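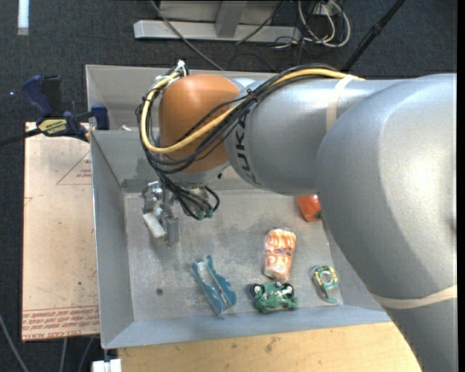
A resident of Stotberg asks whether the changes to the evening bus timetable are final, and whether anyone has considered people who finish work after the last departure. Our answer, and further information on the timetable, is set out in the posts that follow.

The changes are not final. The draft timetable remains open for comment until the end of March, and no service will be altered before the comments have been read and a reply published.

The draft concerns route 8 only, between Stotberg and Dumen by way of Irkov. All other routes keep their present times, including the school services.

Under the draft, the last departure from Stotberg would move from 23.10 to 22.40 on Monday to Thursday. On Friday and Saturday it would stay at 23.10. Sunday times would not change.

Several passengers have written to say that late shifts in Stotberg end at 22.30 and that ten minutes is too short to reach the stop from the far side of the town. We accept this point. A departure at 22.55 is being examined with the operator, Žukauskas.

Whether 22.55 is possible depends on drivers' hours. The vehicle must return to the Dumen depot after its last run, and that journey counts as working time.

In reply to those who asked how many people use the last bus: ticket records show 490 journeys on it during the most recent quarter, Monday to Thursday. Transfers from other routes are included in that figure.

The draft also adds an early departure from Dumen at 05.20. This was the most frequent request in last year's passenger survey, to which 800 households replied.

The early bus would not call at Irkov Mill Lane, where the road is too narrow for the longer vehicle. Passengers there should use the stop by the church. We are aware that the pavement between the two is poor, and the matter has been passed to the highways office.

Fares are not part of this consultation. The evening ticket, valid for 60 minutes with one change, remains on sale on board and at the Stotberg kiosk.

Concessionary passes will be accepted on the 05.20 departure. An earlier version of the leaflet stated otherwise. Corrected copies are now at the library and the town hall, and we apologise for the error.

Comments may be made on the form on our website, by post, or in person at the Stotberg office. Please give the stop you use and the time at which you normally travel. Comments left beneath these posts are read but cannot be entered in the record.

A large-print version of the draft timetable may be requested by telephone. The office is open from 09.00 to 16.00, and closes at noon on Friday.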